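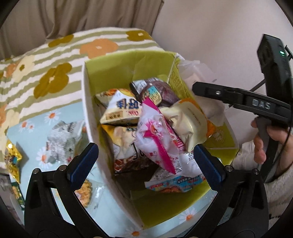

An open box of snacks, with the packages heaped inside.

The Parcel for Unit 67
by Najwa Sayegh

My mother sent parcels the way other mothers telephone. When I moved to Washam in May, the first one was at the post office before I had bought a kettle.

The lady at the counter turned the card over. "It says Unit 67, Pilano Street. You're in 76?"

"Sixty-seven," I said. "My mother writes correctly."

"Then who is picking up all the others?"

I did not understand her. She showed me the book, and there was the same street and the same unit, signed for by a Mr Hakim. He had lived there before me. The last signature was from the summer.

I carried the parcel home on the bus, holding it on my knees. In the stairwell a man was sitting with his coat buttoned to the neck, although the heater was on. He stood up when he saw the box, then he saw me and sat again.

"Excuse me," he said. "I thought it is from Drodar."

Drodar is a small town. I had never met a person in this country who could say its name, and he said it with the soft r, as my grandfather did.

"It is from Drodar," I said. "But it is from my mother."

"Of course. Mine was from my sister." He looked at his shoes. "I moved in with my son, across the river. I told her the new address 2 times. She is old, she forgets. So I come to check."

I should have said good night. It was late and I had to be at the bakery before five. Instead I put the box on the step between us and cut the tape with my key. There were biscuits, dried apricots and a bag of the salted seeds that leave your lips sore for days. He took one seed and held it in his cheek for a long time.

"How far is it?" he asked. "Your mother's house, from the bridge?"

"The blue gate, after the pharmacy."

"1088," he said. "The number on the gate. I painted it."

I told him the paint was still good. In truth I could not remember any number, only the colour, and I decided to ask my mother when I called her. He took another seed, and I went up to see if the neighbour would lend me a kettle.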